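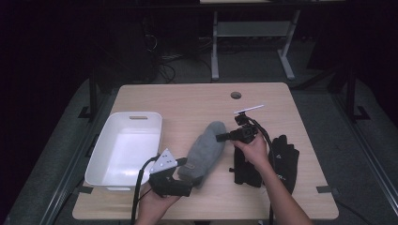 Joanne Wragg wrote:
> Has anyone found a decent way of keeping winter gloves together? We've got a hall cupboard full of odd ones and every August I swear I'll sort them out. I've tried pegs, I've tried a shoe rack, and I still leave the house in one of mine and one of my son's.

Hi Joanne and all,

Oh, I know that cupboard! Ours in Terstead was just the same until I gave up on pegs and went over to plain white plastic bins, the sort with a slot in the rim so you can hook a finger in and drag it off the shelf. One for mittens, one for proper gloves, and hats have to fend for themselves.

What helped most was tipping the whole lot out on the table first. Black gloves are the worst (they all look alike from the back of a cupboard), so I go by the little logo at the cuff and pair them up that way. Fleece mittens I just lay flat, cuff to cuff, and don't fold. I used to roll them like socks and the cuffs went baggy.

Any odd ones get until the end of winter, then they go in the rag bag. It took me 20 minutes last time, with a cup of tea in the middle.

Does your cupboard have shelves, or is it all one big drop?

Penrose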